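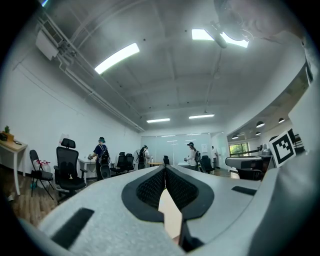 Fotografía: Tae-yang Ahn

Hábitos de lectura en las bibliotecas de barrio de Vustberg
Memoria de proyecto – Pendo Mwakalinga y Salim Biwott
Tutora: Sawsan Majali

El presente trabajo examina el uso del préstamo a domicilio en las bibliotecas de Gakine y Sang, ambas pertenecientes a la red municipal. Se distribuyeron cuestionarios entre los usuarios adultos y se recibieron 520 respuestas válidas. Asimismo, se consultaron más de 1178 fichas de préstamo, facilitadas por la dirección de cada centro. 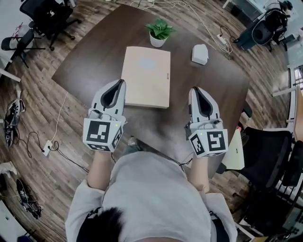 La novela constituye el género más solicitado en los dos centros, seguida de la historia local. En Gakine, el plazo de siete días para las novedades se considera insuficiente – sobre todo entre los lectores con jornada partida. Se propone ampliarlo a partir de septiembre y revisar el horario de tarde de la sala de Sang.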